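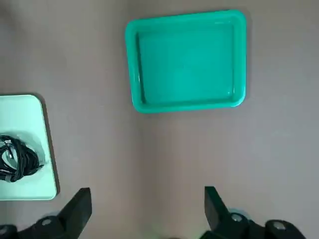

Visits and Open Days

Skestetura opened its automation hall to visitors this September. This thread sets out what was shown, who presented it and how to request a place on the next visit. 1/10

The program ran in 2 sessions, one in the morning and one after lunch, with 17 visitors in each. Groups were kept small so that every guest could stand near the bench and put questions to the staff. 2/10

The first station dealt with tabletop handling. The bench carries a coiled black cable on a pale green tray, with a bright green tray beside it. The task given to the robot is to move the coil from one tray to the other. 3/10

Koen Van Beek, head of the handling group, led this station. He explained that cable is a hard test item. A coil shifts its shape when gripped, and two attempts at the same pick seldom look alike from the wrist camera. 4/10

Visitors asked why the trays differ in shade. Mr. Van Beek replied that the group changes trays often, so that the system does not come to depend on one color. The gray bench top is kept the same throughout the season. 5/10

The control software at this station is Nedo, developed in our own offices. Operators guide the arm by hand during the early trials and later let it work alone under supervision. Both modes were demonstrated in the morning session. The afternoon group saw the guided mode only, as questions ran long. 6/10

The second station, prepared with our partner Jansen, covered sorting of small parts by weight. Guests were invited to load the feeder themselves. Staff from Jansen remained on hand until the hall closed and have offered to answer further questions in writing. 7/10

A short talk on the building followed. The oldest wing dates from 1774 and served as a grain store. It now houses the training rooms, where the Kokia course for new operators is taught. The course lasts 10 weeks and is open to applicants without a technical degree. 8/10

Several teachers asked about visits for school groups. Students aged 16 and over may attend with a teacher. Please state the number of students and any access needs when you write. Closed shoes are required in the hall, and bags must be left at the front desk. 9/10

Requests for the next open day may be sent through the visits page on our website. Places are confirmed by email. We thank all guests, our colleagues at Jansen and the handling group for their time. 10/10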